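4.2 Blocking rules and the cost of page breakage

The second part of the study looked at what happens when an extension removes too much. Cillura, the extension we tested, works from two lists. The first holds addresses that are never loaded. The second holds page elements that are loaded but hidden, such as cookie notices and sign-up boxes. Users can switch either list off for a single site, and they can add rules of their own by right-clicking on an element.

We installed Cillura with its default settings on 48 machines in the Arolley teaching rooms. All of them ran the same browser version and were cleared at the end of each session. A second extension, Lillus, was installed on 24 of these machines so that we could see whether the two got in each other's way. Both write to the same browser request queue, and the order in which they are called depends on which was installed first. We installed Cillura first on every machine.

Breakage was recorded in two ways. A small logging script noted each time a user switched the extension off for a site, and a short form opened when they did so, asking what had gone wrong. The form had a free text box and could be closed without an answer. Most people closed it. We therefore treat the log as the main source and use the form replies only to explain it.

Of the first 1,000 switch-off events, the largest group came from sites where a video player would not start. These players wait for a reply from an advertising server before they play anything, and when the request is blocked they go on waiting. Login pages were the next largest group. Several of them open a separate window for the password, and Cillura's default rules treat any window opened without a click as unwanted. The click is there, but it is passed through a script first and the extension loses track of it.

Jaiswal's element-hiding list, which Cillura uses in a shortened form, caused fewer complaints than we expected. When it did fail, it usually left the page locked: the notice was hidden but the grey layer under it stayed, and scrolling was off. Users described this as the page being frozen. Reloading did not help. Bisht wrote 6 extra rules in April to remove the grey layer as well, and these were added to the test machines halfway through the study. Events before and after that change are kept apart in the tables.

The machines with both extensions showed no more breakage than the others, but pages were slower to finish loading. Leone traced this to repeated rule checks on the same request. Where each extension had its own rule for an address, both were run in full, even when the first had already blocked it.

Figure 4
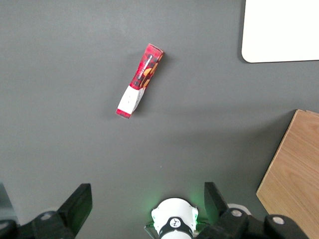 Switching one of the two lists off removed most of the delay, and page loading then came close to the times measured with Cillura alone. We did not test the reverse installation order, so the result should be read as applying to this set-up only.

Related articles
Measuring load times on shared classroom machines
How filter lists are maintained and shortened
Pop-up windows and login pages: a short survey
Permission requests in browser extensions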